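Drekon PT-9 thermal paste kit: five months in

I have been putting off writing this one up for ages, mostly because it's hard to get worked up over a tube of gray goo. But I've had three emails asking which paste I'm using these days, so fine, let's talk about goo.

Some background if you're new. I fix up old office desktops in my spare bedroom and sell them on, or give them to relatives who keep claiming their laptop "just died." I go through a lot of paste. For years I bought whatever the parts counter at Van Beek had in the basket next to the register, and it was okay. Then they stopped carrying it, my last tube dried up in the drawer, and I ordered the Drekon kit late on a Sunday night because the box looked nice. I'm not proud of how I shop.

What you get: one syringe of paste, a little plastic spreader, a packet of wipes, and a folded instruction sheet in print so small I had to take a photo and zoom in on it. There's a cap for the syringe too, and I want to say right now that it's a great cap. It clicks! My old tubes all had that push-on kind that would wander off under the desk, and then you'd be wrapping the tip in plastic wrap like a leftover sandwich.

The paste itself is on the thick side. If your room is cold (mine is, the radiator in there has been sulking since November) it takes a real push to get it moving, and then it all wants to come at once. I put far too much on the first machine I tried it with and had a lovely gray ring squeezing out all around the edge. So now I keep the syringe in my shirt pocket for a while before I start, and it behaves much better. You want a pea. A small pea. The sheet says to draw an X, and I tried the X, and I couldn't tell any difference in temperatures between the X and the pea, so I went back to the pea.

Cleaning is where I got picky. Old factory paste on these office machines bakes itself into something like dried toothpaste, and the wipes in the kit are only just up to it. They're small, they dry out fast, and I needed 2 for every chip, sometimes more. I'd rather Drekon left them out and gave us a bit more paste. I ended up going back to my big bottle of rubbing alcohol and a stack of coffee filters, which don't leave fuzz behind and cost next to nothing.

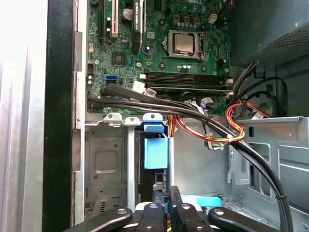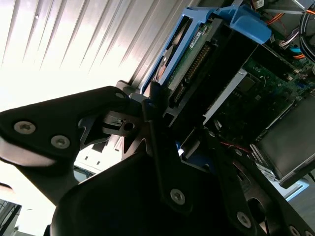
As for the spreader, I used it once. It's a bendy little paddle and it mostly moves the paste from the chip onto your thumb. My friend Evaristo Fabbri swears by spreaders and says I'm lazy, and he may be right, but he also takes an entire afternoon over one computer and I have dinner to make.

Now, does it work? I think so, yes. I'm no lab. What I do is put the machine back together, run something heavy on it while I have lunch, and listen to the fan. With the dried-up stuff these old boxes sound like a hair dryer. With fresh Drekon they settle down to a hum I can ignore. I also put some Plirnari on one machine, which costs nearly twice as much, and after a couple of weeks of going back and forth I couldn't hear or measure anything that made me want to pay extra. If you're pushing some monster gaming chip to its limits you may feel differently. For a desktop that's going to run a spreadsheet and somebody's email, come on.

The one thing I can't judge yet is how it ages. The box promises years. I've opened up one of the early machines again (it came back for a dead drive, nothing to do with the paste) and the stuff underneath was still soft and wiped right off. That's five months, so ask me again later.

A word on the price. It's gone up a little since I bought mine, and the shop in Fukville now keeps it behind the counter, for reasons known only to them. You have to ask. There's also a bigger syringe for people who do this all day, but I'd be careful there — once it's open it's open, great cap or not, and unless you're working through a pile of machines you'll be throwing half of it away.

So, four stars from me. I'd take one off for the wipes and that awful instruction sheet, and I'd give half of it back for the cap if I did half stars. I've already bought a second kit. Next up is a set of magnetic screwdriver bits that I have a lot of complaints about, so give me a week or two to calm down.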